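Robotics Workshop II: Handout for the Grocery Unit
Instructor: Rupert Danzer

Welcome back, everybody! I hope the break treated you kindly, and I hope you still remember how to log in to the Portela machines, because we are going to lean on them pretty hard from here to the end of October. The Grocery Unit is the part of the course people write to me about years later, usually fondly, and I'm always a little sorry when it's over.

The task sounds simple when you say it out loud. The robot holds a shopping basket in one hand, stands in front of a vegetable stand, and picks the things on a short list with the other. You'll work in your usual teams (Skostden, Cirex and Vinen, same members as before the break, please don't swap without telling me), and each team gets a 35 minute slot on Tuesday. If your slot runs over you are eating into somebody else's, so be kind and have your code loaded before you walk in.

Some things to think about before you touch the controls.

First, reach. People love to start with the gripping, and I understand why, it's the fun bit! But most of the trouble I see in a first session comes from where the robot is standing. Park it too close and the elbow has nowhere to go. Park it too far off and you'll be picking at the front row all afternoon.

Second, the basket hand. It has a job too, even when it's only holding on. Every time the torso leans, the basket swings, and if you forget to plan for that you'll be bumping the bin. Teams that treat the two arms as one problem have a much easier time of it.
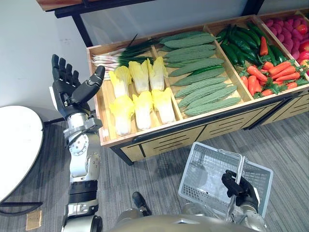
Third, the vegetables themselves. A napa cabbage half is wide and wants the whole hand, while a slim green pepper lying in a heap of other slim green peppers is a puzzle for the vision code as much as for the fingers. The bitter melons are stacked every which way, so take from the top of the pile and let the rest settle before you look again. I'd leave the tomatoes for last, and I'd go gently.

For grading, a full run is worth 15 points, and partial runs earn partial credit, so please do hand in your logs even if things went sideways. Keep each log under 3000 lines; I read them all with a cup of tea, and my patience has limits. Bring printed pick lists to room 618 and put your team name at the top.

Reading for next time: the chapter on two-handed planning, up to the worked problem. Skip the proof unless you enjoy that sort of thing (I do, come and talk to me about it).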